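Subject: Re: [border-procedures] Woltetti consultation on appeal deadlines

On 7 March 2023, a list member wrote:

> I've read the Woltetti consultation twice and I still can't see what
> they want from groups like ours. The draft shortens the time for
> lodging an appeal after a refusal to 7 days, and then says legal help
> will be "available on request". Available from whom? And is it worth
> replying at all, when the ministry seems to have made up its mind?
>
> Also, does anyone have a readable version of the annex? Mine comes
> out as one long grey block.

Hello all,

Yes, please do reply! I know these consultations can feel like dropping a letter down a well, but I've now been through the whole draft with a pencil and there is much more room in it than I expected. I'm really quite excited about some of it, which I realise is an odd thing to say about an appeals procedure.

First, the 7 days. It is every bit as short as you think. The clock starts when the decision is handed over, and the draft says "handed over" in one article and "notified" in another. Those are two different moments. If somebody is moved between centres in the meantime, as happens all the time at Morko, the decision can be notified on paper well before the person has it in their hands, let alone in a language they read. Article 14 of the draft has the better wording and article 22 has the worse one, and all we need to ask is that the first be used throughout. It's a small change and an easy one for a drafter to accept.

Then the legal help. "On request" is what we had under the old rules, and the Michiels report looked at how that went. They followed 130 refusals from the day of the decision. Of those, 112 people had not seen a lawyer by the time the deadline passed, and most of them told the interviewers they hadn't known there was a request to be made. I'd put that in the very first paragraph of any reply. It is clear, it's recent and the ministry paid for half of the study, so they can hardly say they don't know it.

What I'd love to see us ask for is help by default: a duty lawyer is told of each refusal on the day it is made, and the person can say no if they don't want one. Rasport did this at its own reception centre for a year and the sky stayed where it was. The lawyers there liked it too, as they got the file straight away and didn't have to go begging for it on day five.
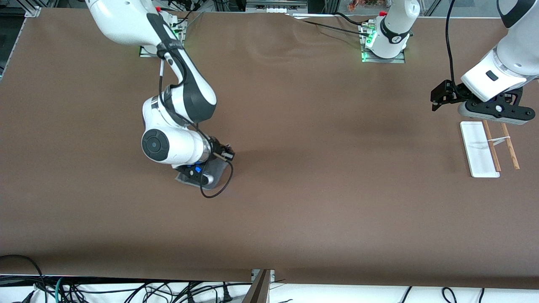 The other thing I want to cheer for is the bit on suspending removals while an appeal is pending, tucked away in part three. At the moment an appeal doesn't stop a removal unless a judge says so, and the judge may not have opened the file yet. The draft turns this round for first appeals, and that is very good news indeed. It leaves out repeat applications, though, and I think we should press on that. My worry is that "repeat" is decided by a tick in a box at registration, with no person looking at it again. There is a lot of talk in the annex about automatic sorting of files, and it all sounds very smooth. I'm happy to leave plenty to machines – a pair of white-and-black robot arms can work away at a brown tabletop all day as far as I'm concerned – but whether somebody has a new reason to fear going home should be read and weighed by a human being who signs their name under it. One sentence in article 31 would do it.

On whether the ministry has made up its mind: partly, I'm sure. The date in July is fixed, and so is the idea of doing the whole thing at the border. I wouldn't spend our pages on those. But the deadlines, the legal help and the suspension rule are all marked as open in the covering note, and the last time there was a consultation like this, on family visits, three of the changes came more or less word for word from small groups. Ours was one of them! I still have the page pinned up over my desk.

Practical bits. The form has a limit of 500 words per question, and it cuts you off without a warning, so write your answer somewhere else first and paste it in. You can skip questions. You can also send in the same text as another group, but I gather they bundle those together and read one, so please do change it to fit what you see in your own town. A short account of one real case, with the details taken out, is worth pages of principle.

As for the annex, the grey block is what you get when you open it in the browser. Save it and open it from your own machine and the table comes back – at least it did for me. Pages four and five are the ones to read, the rest is a repeat of the main text with bigger headings.

I've started a draft for our own group and will post it here once the part on interpreters is fit to be seen. If anybody has fresh experience of the phone interpreting at Morko, good or bad, I'd be very glad of a line or two, on or off list. And if you only have time to answer one question on the form, make it number six.

All the best, and thank you for raising it

_______________________________________________
border-procedures mailing list
Contact the list owner | © border-procedures list members | Back to top

This archive uses cookies to remember your reading settings. Accept | Decline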